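Home | About | Open Positions | Archive | Contact

We use cookies to remember your settings. By continuing to browse you accept this. Accept | Manage

Stationery Sorting and Desk Layout Assistant (part time, fixed term)
Birance, Maltow site
Posted June 2021

Birance prepares desk sets and small office supplies for reuse by schools and rental offices. The Maltow site is hiring 2 assistants to sort incoming stationery, lay it out on test desks and record the layouts. The contract runs to the end of November.

The work is done at single-person stations. Each station has a tabletop with a patterned cover, dark ribbed panels on three sides and an aluminum rail system that carries the storage. Small items are kept in hanging baskets and pencils in upright holders. Paper and card are handled flat on the table. Storage positions differ from station to station and are part of what is recorded.
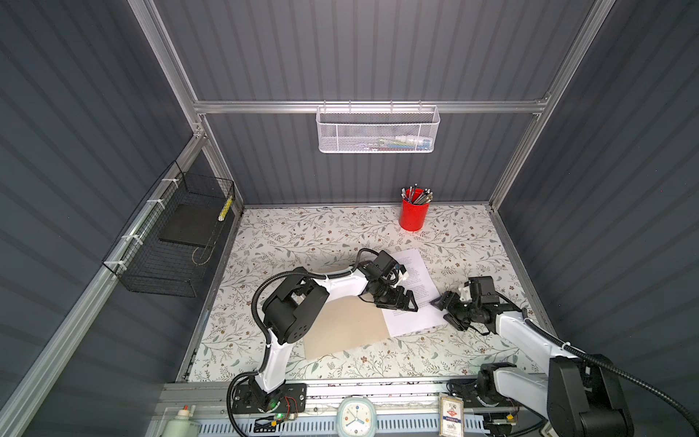
Duties

- Sort pens, pencils, paper and card by type and condition.
- Lay out each desk according to the written sheet, then clear it and return every item to storage.
- Fasten baskets to the rails with hooks or zip ties and check them for play.
- Enter each layout in the log. The current catalog has 1,728 item codes, of which 183 are in daily use.
- Report damaged or missing items at the end of the shift.

Requirements

- Able to read and follow printed instructions in English.
- Able to stand for up to two hours at a time.
- Normal or corrected color vision. Several item codes differ by color only.
- Basic spreadsheet skills.

Previous warehouse or office supply work is useful but not required. Training takes three shifts and is paid at the full rate.

Terms

Twenty hours per week, mornings or afternoons. Gross pay is 1,609 per month. Work shoes are supplied. Travel costs are not covered.

How to apply

Send a one-page résumé and a note of your preferred shift to Florian Prantl, Station Supervisor, using the contact form. Put "Sorting Assistant" in the subject field. Applicants on the short list will be asked to complete a 40-minute sorting exercise at Maltow.

Comments (3)

demchenko_r
Is the afternoon shift open to students? I have classes until noon.

F. Prantl
Yes. Afternoons start at 1:30. Please state your class times in the note.

Morora
Applied through the form and got no confirmation. Should I send it again?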